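Plotdale rental walk-through: my July checklist, with comments

I do this one every summer before the new tenants get the keys.
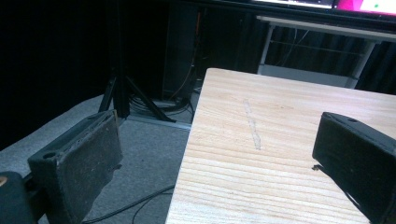

How often should smoke alarms be tested?
Once a month, with the test button, and again on the day anyone new moves in.

1. Smoke alarms, all 5 – OK. The one outside the back bedroom chirped at me the whole time I was on the stepladder, so it got a new battery too.

2. Carbon monoxide alarm – OK, but the date on the back says it's nearly done. I've put a replacement on the Daka order (they're slow, so I ordered early for once!).

3. Water heater – NEEDS WORK. Relief valve drips. Papadakis Plumbing can come at 9 in the morning, and I'd like the discharge pipe looked at while they're in there, because it stops way too high off the floor for my taste.

4. Outlets near water – OK in the kitchen. The bathroom one wouldn't reset until the third try, so I'm calling that a fail and swapping it.

5. Stair rail – OK now. Two brackets were loose and I tightened them. Bottom step still squeaks, and I've decided to live with it.

6. Bedroom windows – FAIL in the front room. Painted shut again. I ran a knife around the sash and got it up a few inches – it needs to open all the way for a fire exit.

7. Dryer vent – cleaned. So much lint, oh my goodness. Flap outside opens freely.

8. Fire extinguisher – gauge in the green, tag signed. It's the Lestitz one under the sink and I'd love to move it nearer the door.

9. Meters – water read 1,727 when I left. Gas not read, the box was jammed.

Still open: valve, bathroom outlet, front window, gas box.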